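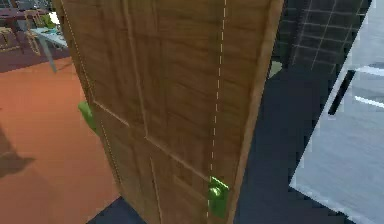 A panelled wooden door, partly open.

My old phone turned five in July, and I have spent the months since being told, kindly and often, that it is time to let it go. The shop assistant told me. My nephew told me. The phone itself tells me, in a little grey message that arrives on Sunday evenings, when I am least able to defend myself.

So I went and looked at the new Plimitz, which everybody seems to want, and I will say straight away that it is a lovely thing. It is light, the screen is bright enough to read on a bus in full sun, and it costs 900 pounds. I held it for a good while (longer than the assistant would have liked, I think) and tried to work out what I would do with it that I don't do already. I ring my sister. I look up trains. I take far too many pictures of soup.

My friend Lavanya Nambiar thinks I am being stubborn, and she may well be right. She changes her handset every spring and enjoys it enormously, and I would never want to spoil that for her! But when my battery began to fade I took it to Memetti, the little repair counter by the station, and Joonas Kokkonen put in a new one for 154 pounds while I drank a coffee. I grumbled at the price, I admit, and then I went home and the phone lasted until bedtime for the first time in ages.

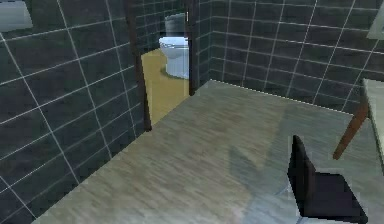

Dark grey wall tiles with pale grout, and the doorway to the smaller room.

What I would like from the makers is quite modest. Tell us on the box how many years of updates we are going to get, in large print, next to the price. Sell the batteries to anyone who can fit them. And please let the message about upgrading be switched off for good, because I have dismissed it 11 times and it still comes back as cheerful as ever.

I shall probably buy a Plimitz one day, when the old one gives up, and I expect I'll be very fond of it. For now mine is on the kitchen table, charging, with a small crack in one corner that I have rather got used to.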